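Ticket 2150: play food set, missing pieces
Opened by: Dénes Lengyel
Product: Juvstead market set
Status: open

Hi all! First off, we love this set — the colors are great and the banana looks good on its green plate. I do need help with one piece, though. Our list has an onion on it and I can't find one anywhere. 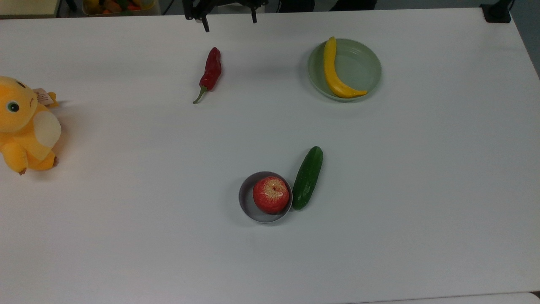
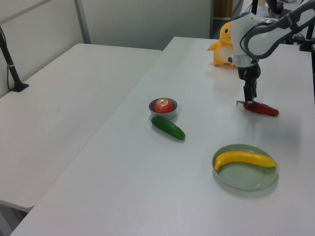
Tried so far: went through the box twice, shook out the packing paper, checked under both tables. No onion.

Update, Nov 29, 2018: Wuveo support wrote back super fast! They think it's a packing slip mix-up and asked for the code on the lid. It ends in 73. Sent.

Still to do: ask if a spare can ship before December. Happy to pay postage, up to 20 dollars.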